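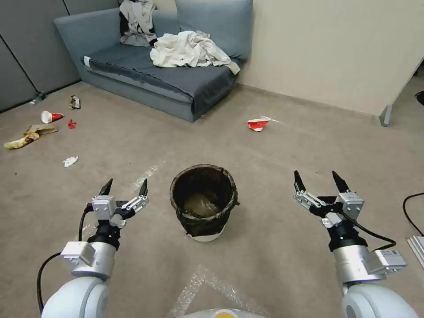
Marnbridge workshop publishes build files for two-arm litter pickup robot

MARNBRIDGE, Fri 19 August – Gollholm, a member-run shared workshop, today released the build notes, wiring drawings and control software for Ziklow, a two-arm robot set up to pick light litter off a carpeted floor and drop it in a wastebasket. The files cover the present configuration and are free for home and workshop use.

Ziklow has a white body with two jointed arms, each carrying a parallel gripper with two pointed black fingertips. The grippers are driven through short metal linkages, and the cable to each one is left in an open loop outside the arm. The loop takes up wrist rotation without a slip ring. Builders are asked to keep it long enough for full travel and to check it for wear every 36 hours of operation.

The release was prepared by Shirin Rezaei, who is responsible for the arms and grippers, and Kamlesh Dixit, who wrote the motion software.

"Paper cups were the hard case," Rezaei said. "A cup that has already been crushed has no predictable shape. We close slowly and stop on motor current."

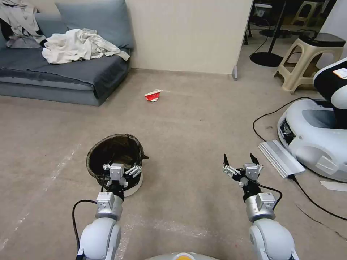 The stop threshold is set separately for each arm. Default values are included, but they depend on friction in the linkage and should be measured again after any fingertip change.

The software divides a pickup into the following stages:

1. Locate the bin and store the rim position.

2. Select the nearest item within reach of either arm.

3. Lower the open gripper over the item and close to the current limit.

4. Lift, move to the stored rim position and release.
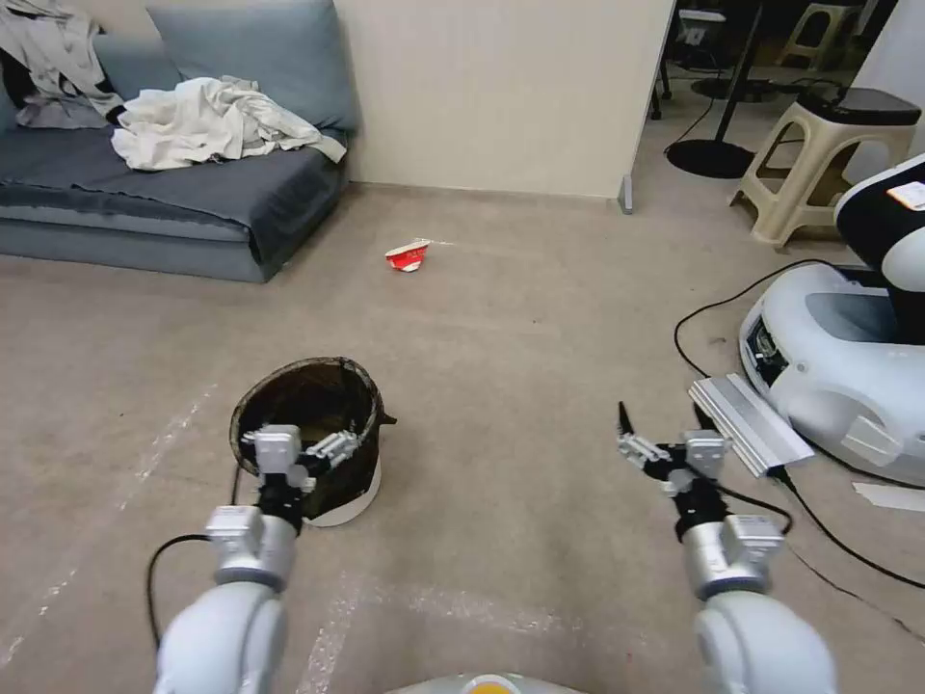
5. Return to the ready pose, grippers open, and look at the floor again.

Test floor and log data

Tests are run on plain carpet beside a sofa, with cups, snack bags, wrappers and tissues as the standard items. The published log holds 3410 pickup attempts recorded since December, of which 1683 used the current fingertips. Attempts that ended in a dropped item are kept in the log and marked by stage.

Thin, flat pieces remain the weakest category. Tissue lying flush with the carpet is often pushed along by the fingertips before they close, and clear film is not detected reliably under ceiling light.

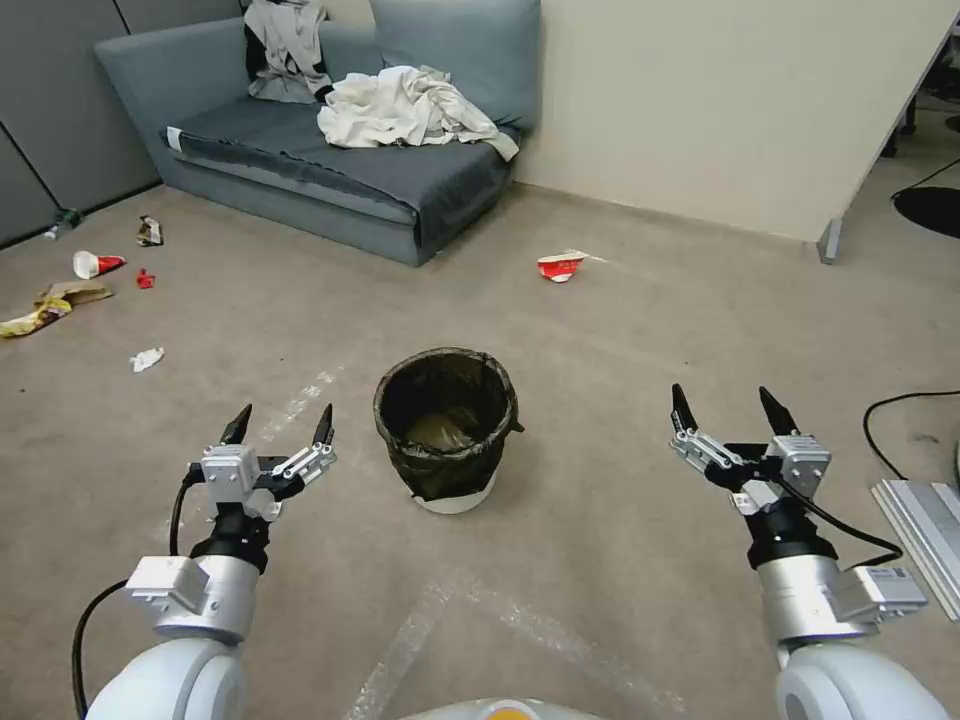 Dixit said the next software version will store the bin position per session and correct it when the rim has moved. "At present a bumped bin means a new search – that costs time on every cycle," he said.

Parts and availability

The parts list comes to around 2000 lines, fasteners and cable ends included. Bracket drawings were checked by Hermans, a machine shop in Marnbridge, and are supplied in metric dimensions only. Printed copies of the build notes can be read at the Gollholm front desk during opening hours. Corrections to the drawings should quote the sheet number and revision letter.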